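Second-hand Clothing in Otallow: What Happens to a Donated T-shirt
Project report, Kartini Khoo and Retno Osman
2020-07-23

Background

Our module asked us to follow one ordinary object through a local system and write up what we found. We chose the printed cotton T-shirt. Most students own several, most of them were cheap, and many get given away long before they are worn out. We wanted to know where they go once they are dropped in a donation bank in Otallow.

We had planned to spend two days sorting at the Sirico shop, but visits were not possible in May. Instead we did an online survey, spoke by phone to staff at two organisations, and kept a log of the clothes listed on the Stasora swap page.

Survey

We received 211 replies, mostly from students on our own campus, so the results lean towards people aged 18 to 22. The first question was how people got rid of their last unwanted T-shirt. Donation banks were the most common answer, followed by passing it to a relative or friend. A fair number said they had cut it up for cleaning cloths. Only 20 people had sold one, and several of those said the postage had eaten up most of the money.

We also asked why the shirt was unwanted. We expected "worn out" to come top, but it came well behind "I stopped liking it" and "it no longer fits". Band shirts and event shirts were a special case. People kept them longer than plain ones, often for sleeping in or for messy jobs, and 37 people said they owned one they never wore but would not give away.

The phone interviews

Sirico sorts everything by hand. Clothes are first checked for damp and damage, then split into what the shop can sell, what can go to another shop, and what goes to the rag merchant. The manager told us that printed shirts are harder to place than plain ones. A cracked print puts buyers off even when the cloth is sound, and shirts with a date or a company name on them hardly sell at all. Old music shirts are the exception -- the shop puts those on a separate rail and prices them higher.

Pillai is a rag merchant and buys by weight. Cotton with a large plastic print is worth less to them, as the printed part does not soak up liquid and has to be cut out before the rest can be used as wipers. We had not thought about this before the interview. It means that the front of the shirt, which is the reason most people buy it, is the part with the least value at the end.

The swap page

Stasora lists clothes by size and type. Printed shirts stayed up longer than plain ones during our log, but the ones with clear photographs and a written note about the condition of the print went faster. We did not record enough listings to say more than that.

Limits

The survey was shared through friends and course groups, and we did not weigh or handle any clothing ourselves. Both interviews were with one person each. Retno did the Pillai call and Kartini did the Sirico one, so our notes are not in quite the same style.

Suggestions

We think the donation banks should carry a short notice saying that damaged cotton is still wanted if it is clean and dry. Many people in the survey threw torn shirts in the bin, thinking that nobody could use them. We would also like to see Sirico try a mixed rail of printed shirts at one low price, to find out whether price or the print itself is the problem. The manager was open to this when Kartini asked.

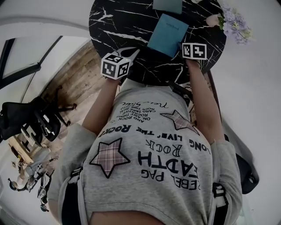
If another group takes the project on next year, the sorting visits should come first, with the survey questions written afterwards. We have left our question list and the swap page log in the module folder for them.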